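Automação

As 649 demonstrações da Ziltside e o que falta saber sobre elas

5 de setembro de 2024

A Ziltside anunciou que a primeira recolha do projeto Mallet está fechada: 649 demonstrações de dois braços a separar peças eletrónicas por caixas, feitas com operadores humanos a conduzir os braços à distância. A nota enviada aos assinantes fala em "base sólida para manipulação geral". Lemos a nota duas vezes e continuamos sem perceber de onde vem o "geral".

O trabalho em si é conhecido de quem acompanha esta área. Há um tabuleiro com peças, há caixas à volta, o operador pega numa placa ou num componente com fios e leva-o para o sítio certo. Cada tentativa é gravada do princípio ao fim e serve depois para treinar um modelo que, espera-se, faça o mesmo sozinho. É um trabalho lento e cansativo, e quem o faz merece mais crédito do que costuma receber nos comunicados.

As dúvidas começam na contagem. Das 649 demonstrações, 400 usam a mesma disposição de caixas, sempre sobre a mesma mesa. Outras 200 mudam a ordem das peças e pouco mais. Sobre as restantes 49 a nota não diz nada. Um modelo treinado assim pode sair-se muito bem naquela bancada e falhar na do lado, com outra luz ou com as caixas meio palmo mais à frente. Perguntámos se havia testes noutra sala. Responderam que estão previstos para dezembro.

Dima Khasawneh, que coordena a recolha, foi mais franca do que o comunicado. Disse-nos que participaram 7 operadores e que as diferenças entre eles se notam nos dados: uns agarram a peça pelo corpo, outros pelo cabo, e há quem corrija a pega a meio do caminho. "Para nós isso é variedade", escreveu. Talvez seja. Também pode ser ruído, e a equipa ainda não publicou nada que permita distinguir uma coisa da outra.

Os cabos preocupam-nos mais. Uma placa rígida tem sempre a mesma forma; um fio fino cai de maneira diferente cada vez que se larga. É aqui que outros conjuntos do género têm ficado curtos, e gostávamos de ver a taxa de sucesso separada por tipo de peça em vez de uma média única. A Ostby, que forneceu o programa de gravação, diz que essa separação é possível com as etiquetas existentes. Então que se faça.

Falta ainda saber o que aconteceu às tentativas falhadas. Se foram apagadas, o modelo nunca verá como se recupera de uma pega má. A Fleko guardou as suas num conjunto à parte e disponibiliza-o a quem pedir, com um formulário que funciona mal mas funciona. Da Ziltside recebemos apenas a indicação de que "a política de retenção está em revisão".

Voltaremos ao assunto quando houver resultados fora da bancada de origem. Os leitores que tenham trabalhado com os dados do Mallet podem escrever para a redação, de preferência com números.

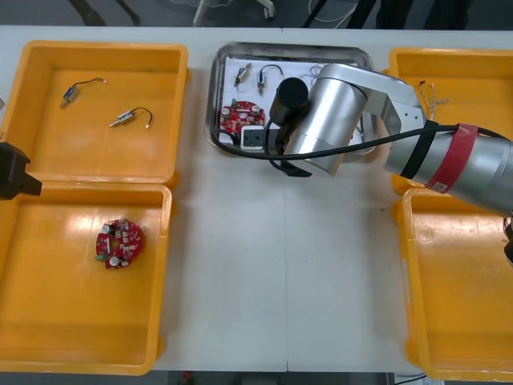
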